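Skip to content Home Notebook Bench log Purchasing Wiki Search

January 2023
posted by the bench 2 account

Budget sheet has to be in before the group meeting so this is mostly me thinking out loud about what we buy for the second arm station. Tried to do it in the spreadsheet first, gave up, comments column too narrow.

Where we are. One arm, one wrist camera, one set of the gray two-finger grippers, one pair of people wanting the thing at the same time every afternoon. Station two has a table and a power strip. Everything else on the list below is something we don't have.

Must buy:

- second gripper, same model as station one. Quote from Stusinetti is still good till the end of the month, need to check whether that includes the mounting flange or whether flange is extra again. Last time it was extra and we only noticed on the invoice.
- spare finger set x 1. Maybe x 2, see below
- wrist camera plus bracket
- cable, the long one. The short one is too short for any pose past the left shoulder and we all know it
- e-stop on a proper stand, not velcro'd to the table leg

Would like:

- a quick-change plate for the wrist
- better light
- a second crate of test objects so station one's don't walk

Will not get: the force-torque sensor. Put it on the sheet anyway at the bottom, in June there is sometimes money left over and it helps to have a line already there.

Gripper choice. Went back and forth on this. Nosotell make a nicer one on paper, softer pads, lighter, and their rep answers email. But it is a different connector and a different driver, and then we have two stations that can't lend each other parts. Every time station one has been down it was for something small that a matching spare would have fixed in ten minutes. Same model it is, unless somebody argues with me by Thursday.

Fingers. Ours are scuffed, fine scratches all over the lower one. Cosmetic as far as I can tell, I don't think it changes the grip, but I'd like a fresh set in the drawer so we can swap and compare on the same task. If the success rate moves we have learned something, and if it doesnt we stop blaming the fingers. Lead time from Stusinetti was 4 weeks on the last order. Order now, not when one snaps.

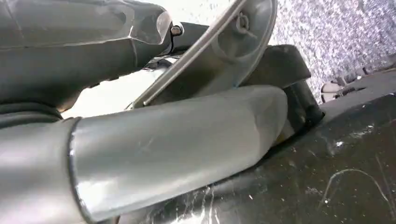

Round things are what I want to plan the spares around anyway. Flat-sided parts we can do with almost any finger. A rim or a dish edge wants a thinner tip and some kind of pad, and our tips are blunt. Options as I see them:

1. buy the narrow tips (they list them as an accessory, price on request, which I take to mean a lot)
2. print our own sleeves and glue a strip of rubber on
3. do nothing and write the tasks around what the gripper likes

We have been doing 3 without saying so. I'd put 2 in for this quarter, filament and rubber sheet comes out of consumables so no approval needed, and ask for the price on 1 so it can go in the June round with a real number next to it. Somebody who likes CAD please take the sleeve. First version can be ugly.

Light. Too much of it from up top at the moment. Highlights on the top faces of the fingers, dark underneath, and the gap between them goes nearly white in the wrist view. Have a look through any recent run. A diffuser panel is cheap compared to anything else on this page and I'd rather spend there before we spend on a better camera. Fairweather do a clip-on panel, also a full overhead frame that we do not need. Put the panel down x 2, one per station, so the two data sets don't look like they came from different planets.

Work surface. Black one is worn, scuffs and chips and white specks everywhere. Question is whether to replace or leave alone. For replacing: specks could be read as small parts by the segmentation, at least in principle, I haven't tested. Against: all our existing runs are on this surface, change it and the old data stops matching. My vote is leave station one exactly as it is, buy new matte sheet for station two, and write the difference down somewhere we will find it. If the group wants both the same then both get new and we redo the baselines, call it a week of arm time. Also tidy the small stuff off the back before runs. It ends up in the wrist view all blurred and then someone has to decide what it is when labeling.

Camera. Same small one as now. Looked at the Ridora with the wider lens, the fingers already take up half the picture so wider would help, in theory. But it sits taller, and I measured with a bit of cardboard and it will touch the forearm at full tilt. Might work with a bracket that kicks it out sideways. Might also shake. Not this round.

Money. Total allowed for station two excluding the arm is what it was last year, no increase. With the gripper, camera, cable, stand and one finger set we are inside it with 700 to spare. Second finger set eats most of the 700. Quick-change plate eats more than all of it. So it is second fingers OR a start on the plate, and I lean fingers, the plate is only useful once there is something to change to. Light panels and matte sheet I have put under general lab supplies, if that gets bounced we are a little over and I drop to one panel.

Also: shipping. Stusinetti charge per shipment not per item, so if anybody on the other side of the building wants parts from them, tell me before I send it. We paid it three times last year for three small boxes. Dumb.

Time. Rough order of things, assuming sheet is approved without a fight:

- week one, order goes out. Gripper, fingers, cable together
- camera and panels from stock, should be here first. Set up the panels at station one while we wait
- arm for station two gets moved from the other room. Needs two people and the cart with the good wheels
- gripper arrives, bench test off the arm, 20 open/close cycles, log current each time. Same test we did for the first one so we can compare. The old log is in the folder called misc, sorry
- mount, calibrate, run the easy task set (14 tasks in it now, the two with the string are retired)
- only then anybody starts collecting on it

Realistic that station two is collecting before spring is over. Less realistic if the flange turns out to be separate, see above.

Open questions, write under here or grab me:

- do we want the spare fingers kept at the station or in the locked drawer? Locked means they don't vanish, but also means no swap on a weekend
- bolt size on the finger brackets. I thought I had written it down and I havent. Someone with the right hex key at hand please check and put it on the wiki, I want a bag of those bolts on the same order
- is the rubbery sleeve at the wrist sold as a spare? Can't find it on their parts list. If it isn't, ask them before it tears
- second license for the control software, or does the one we have cover two arms. I read the terms twice and came out knowing less
- who is backing up station one's disk. It was 90-something percent full when I looked

To do, me: email Stusinetti re flange + narrow tips + bolts. Get the Fairweather panel price in writing. Fix the cell in the sheet that adds the camera twice. Move the force-torque line to the bottom and make the font normal again, I had it in red and it looks like begging.

Sheet is in the usual place, tab is called station2_v3. Ignore v2, the totals in it are wrong - I left it there for the cable lengths.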